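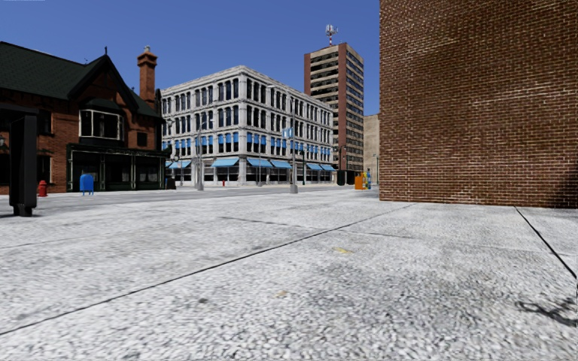

Driving the route by hand in the sim: how many runs is enough?

Forum: Teaching by Demonstration > Outdoor and Street

murdo_tennant
27 Mar 2020
Hello all, and sorry in advance for the length of this! I've been using the Pludholm city map to teach our delivery rover (simulated for now, the real one is still in bits on Lucian's bench) to cross an open plaza and come out by the shops with the blue awnings. I drive it myself with a gamepad, Uradero records the camera and the stick positions, and then we train on the lot overnight.

So far I have 36 drives. The trouble is that the trained policy sets off beautifully and then drifts. I think it's following the dark joints between the paving slabs as if they were lane markings, bless it. One of them runs off on a long diagonal and that's very much the way it wants to go. Should I just keep driving, or am I teaching it badly?

derese_fan
Welcome! I'd say you're teaching it too tidily. If you always drive the perfect line it never sees what to do once it's off that line. Start some drives badly on purpose, pointing at the brick wall, say, and then bring it back round calmly. We did 35 of those on our own map and they helped more than anything else we tried (and they're rather fun to record, I must say).

LucianB
Lucian Barbu here, owner of the bench in question. I don't agree, I'm afraid, or only by half. If you record the bad start as well as the recovery, you've taught it the bad start! Murdo, please only press record once you've begun steering back. I did tell you this in February and you said you were eating.

derese_fan
Fair point, and yes, we trim ours in Draltent before training. I should have said so.

murdo_tennant
I was eating, and it was a very good pie. Right, I'll go through them this evening. I've also put the rover down in another part of the plaza, where you get a lot more of the buildings in view, to see whether it still knows which way the awnings are.

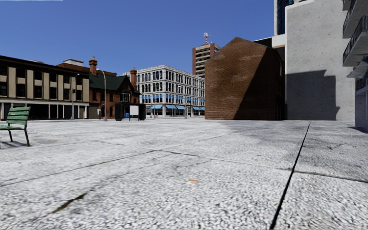
The other view, with the awnings a good way off beyond the paving.

LucianB
Now that's a useful one. There's a diagonal joint on the right in this one too, running up towards the concrete building, so if it veers off that way you'll have your answer. How many frames do you have altogether?

murdo_tennant
3781 before trimming. I had a quick go at cutting out the bits where I was dithering and it came down to 1814, which was a bit of a blow to the pride.

slowgamepad
May I put in a word for the keyboard? Everyone says a stick gives smoother driving, and I'm sure it does, but my thumbs shake and the policy learnt the shake. With keys and a bit of smoothing afterwards mine goes much straighter.

derese_fan
Oh, I'd never go back to keys! You lose all the gentle turns. Turn up the dead zone on the stick and see if that cures it.

slowgamepad
I've tried it at every setting there is, but each to their own.

LucianB
Murdo, do try varying the sun as well when you record the next batch. The shadows on that map are very hard-edged and I'd like to know it isn't steering by those.

murdo_tennant
Will do. Sun first, then the recovery drives, and I'll post the new runs in this thread once they've trained.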